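Home | Columns | Letters | Archive | About

Filed under: Opinion, House & Habits

In defense of the fake bouquet

By Noelia Salcedo

My mother had a rule that anything on the table should be alive or dinner. I have broken it for 16 years. There is a vase of artificial flowers in my front hall, and I would like to stop lowering my voice when I say so.

People are strange about fake flowers. A guest will lean in, sniff, and then straighten up with the face of someone who has been sold a bad car. The same guest is wearing a vinyl belt. He drove over in a Vustatow with wood trim that has never met a tree, and he will go home and sit by a gas fire with ceramic logs. Flowers, though, must be sincere.
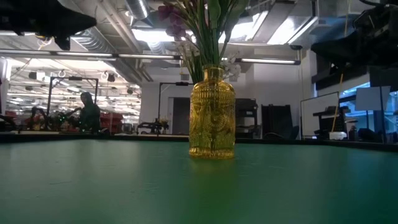 Artificial stems in a yellow glass vase.

I did try the honest way. For one June I paid for a subscription from Pillosora, which mailed me real flowers in a long flat box with a card about slowing down. The peonies opened all at once on a morning when I was out, and by supper they had dropped everything they owned on the rug. The water smelled like a pond by the end of the week. I was told to recut the stems at an angle, under the tap, daily. I don't do that much for my own teeth.

My friend Girish Grewal holds that the dying is the whole appeal. A flower that lasts is furniture, he says, and you stop seeing it. He may have a point. I went a full winter without noticing that the cat had eaten part of a lily. But Girish also keeps a cut orchid in the fridge next to the mustard, to stretch it out another few days, and I don't see how that is the philosophy of letting go.

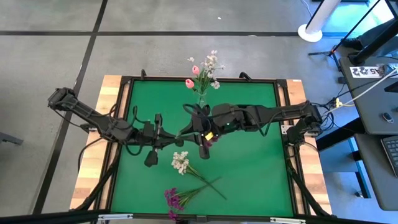

What bothers me more is the price of being right. A decent arrangement from Munteanu's, the florist by the bank, now costs more than my first bicycle, and it comes with a little packet of powder that I suspect is sugar. My silk hydrangeas cost less and have been through two moves. They have also been through the shower, which is how you clean them - a thing I learned from the woman at the fabric store, who said it without any shame at all.

I'll give the other side this much. Fake flowers collect dust, the cheap ones have seams, and no one has ever cried on being handed a bunch. If you're apologizing, buy real. If you only want something pink near the door when you come in with the groceries, I think you can be let off.

My mother visits in the spring. I put the vase in the closet and buy tulips.

More in House & Habits
- The guest towel is a lie
- Eight lamps and still dark
- Letters: readers on the good china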